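Sunday, February 24, 2019

**Ticket: upstairs Wi-Fi keeps dropping (Lunside house)**
**Status:** mostly fixed, leaving open until March

Okay, starting a proper log, because I keep forgetting what I've already tried and then trying it again. The router is the Tzanetos one in the downstairs hall. The repeater is a Pellutthorpe that came with the house. Downstairs is great, upstairs is fine for a while and then everything falls off at once — laptop, phone, the speaker, the lot.

## What I checked first

- Restarted the router and the repeater, in that order. Bought me one evening.
- Ran a ping from the laptop upstairs for 40 minutes. Out of 4,000 pings I lost 252, and they were nearly all in three big clumps. So it's a real dropout and I'm not just being impatient!
- Same test downstairs on the same laptop: zero lost.
- Called Grulavness (the internet company) and they said the line looks clean from their end. Fair enough, the downstairs test says the same thing.

I also walked around upstairs with the signal app open. The wall by the wicker basket was the worst spot on the whole floor, which is a pain, as that's where I like to sit.
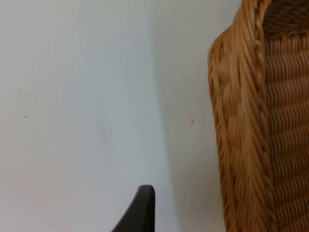 *Weak spot upstairs, wall next to the basket.*

## Things that did nothing

1. Changing the channel from auto to 1, then 6, then 11. Channel 6 was worse if anything (the neighbors must all be on it).
2. Forgetting the network on my phone and joining again. I knew it wouldn't help but I did it anyway.
3. Updating the router. It took two goes, the first one hung at the login page and I had to clear the browser cache before it would let me back in.
4. Turning the repeater's antennas sideways, which some forum post swore by. The signal at the wall stayed exactly the same.

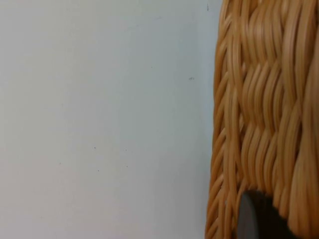 ## What worked (I think)

The repeater and the router were both handing out addresses! I found it when my laptop popped up with an address ending in 195 and the router had no record of it at all. Went into the repeater's settings, turned DHCP off, saved, restarted everything — and the clumps went away. Second ping test upstairs lost four, spread out.

The signal by the basket is still weak, but weak and steady I can live with.

## Still to do

- Move the repeater to the top of the stairs and run the test again.
- Write the new repeater password down somewhere that isn't my phone.
- If there are no drops by the middle of March, close this.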